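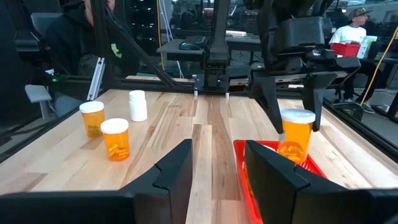 Zelle 2 nach der Wartung: die Greifer laufen wieder

Seit Januar hatten wir in der Zelle 2 ein Problem mit den Greifern. Die Finger haben nicht mehr gleichmässig geschlossen, und beim Ablegen der Dosen in das rote Tablett gab es immer öfter einen Abbruch. Wir haben deshalb die Zelle für die Wartung aus dem Plan genommen und möchten kurz berichten, was gemacht wurde.

Zuerst wurden alle Finger abgenommen und gereinigt. Bei einem Greifer war eine Schraube locker, die nach dem Plan von Brorley alle 300 Betriebsstunden geprüft werden soll. Wir hatten diese Prüfung zuletzt nach fast 800 Stunden gemacht, das war zu spät. Die Ersatzfinger sind von Saengthong gekommen und passen ohne Nacharbeit. Danach haben wir den Nullpunkt von jedem Greifer neu eingestellt und die Kabel an den Armen neu befestigt, damit sie bei der Drehung nicht mehr am Gehäuse reiben.

Für den Testlauf verwenden wir weiter die orangefarbenen Dosen mit weissem Deckel und die kleinere weisse Flasche. Die Dosen sind glatt, und man sieht an ihnen schnell, wenn die Kraft vom Greifer nicht stimmt. Der Ablauf hat jetzt 151 Griffe ohne Abbruch gemacht.

Bitte beachten Sie bei der Arbeit an der Zelle:

- Den Nullpunkt nach jedem Wechsel der Finger neu einstellen, auch wenn nur ein Finger gewechselt wurde.
- Die Schrauben mit dem Drehmomentschlüssel anziehen und mit Farbstift markieren.
- Jede Prüfung in das Wartungsbuch eintragen, mit dem Stand vom Stundenzähler.

Die Zelle in Skatness bekommt die gleiche Wartung, sobald die zweite Lieferung Finger da ist. Der Termin steht noch nicht fest.

Suchbegriff eingeben Suchen

Zuletzt aktualisiert: 28. April 2023

© Cesside Automation | Kontakt | Nach oben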